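木桌面上叠棉布的办法（赶时间版）

24 June 2024即2024年6月24日更新，上次那版步骤写乱了，重来。

适合：茶巾、餐垫布、包面包的布，米色本白那种素的。带蕾丝边的别用这个叠法，边会卷。

我手上的是Hatik的棉布，200乘200那块太大，得两个人，先别拿它练。小块的来。

准备
桌面擦干净，擦完等干。木头桌子最好，布不太滑。玻璃桌也行，就是老跑。
布抖两下，线头剪掉。熨不熨随你，我一般不熨。

步骤
1. 布放桌子中间，斜着放没关系，先摊平再说。从中间往外抹，手掌，别用指尖，指尖会带出小棱。
2. 找一个角，捏住，往里折。捏的时侯连下面那层一起捏，只捏上面一层会滑开。
3. 一手按住折好的边，另一手去折右边。也是往里。
4. 折边如果鼓起来，先别压！掀开，把底下的小角拽平，再放回去。硬压的话印子很难去。
5. 斜着的那条厚边留到最后处理，从一头捋到另一头，慢点。
6. 对折，再对折。翻面，开口朝里收。

米色的布，一边折进来，中间还没收：

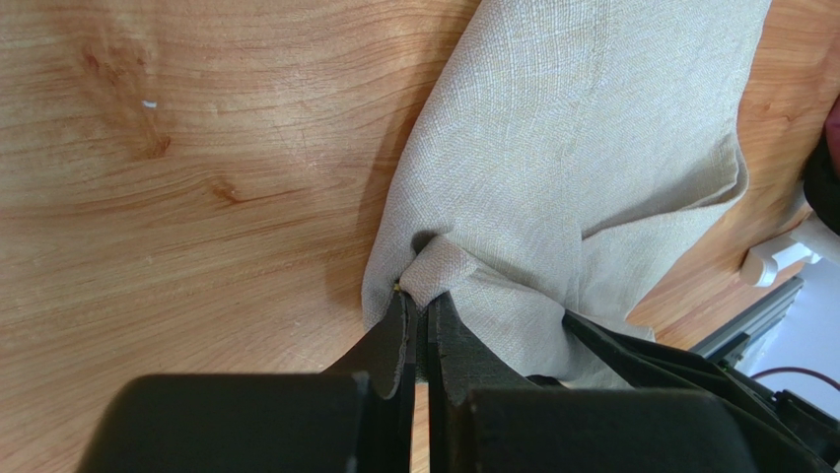
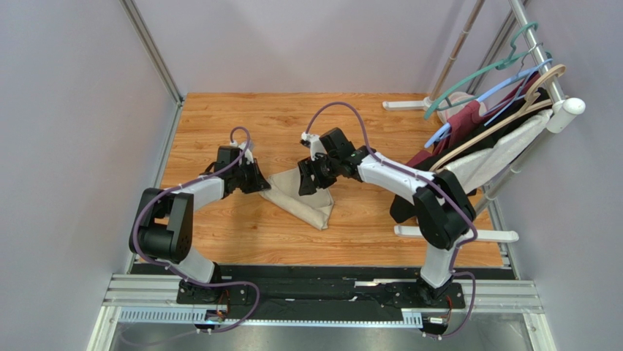 Kurnora：第4步救了我，之前一直硬压，难怪每条都有棱。不过第3步我是反过来的，先折右边再折角，布厚的时候好像更听话。薄的没试。还有想问一句，洗过很多次、边都缩了的布怎么办？四个角根本对不上。

回一下：厚布先折右边可以的，我试了，差不多。缩边的布别去对角了，对中线。先对折出一条浅浅的中线，打开，两边都往中线靠，多出来的塞里面，外头看不出来。缩得厉害的我直接拿去当抹布。

收纳
叠好竖着放抽屉，开口朝下，一条挨一条。别塞太紧，抽一条出来旁边全散。我那个抽屉是在Hetcombe买的分格盒，宽346毫米，三折的刚好放两排，四折的就松了，自己量一下再买。
夏天不用的厚布另外放，十月再拿出来，再出来要重新抖一遍再叠，折痕换个位置，老折一处那里先破。

常见问题
叠完歪：多半是第1步没抹平，回去重抹，后面修不回来的。
折边散开：布太滑，或者上过柔顺剂。少放点，放一半就够了。
有毛边：先锁边。没机器就手缝，针脚密一点，我用的Ho的棉线，白的那卷，配米色不太显。
布太硬：新布浆没洗掉，温水泡一晚上，晾到半干再叠试试。

大块布的叠法下次写，步骤不一样，得先卷。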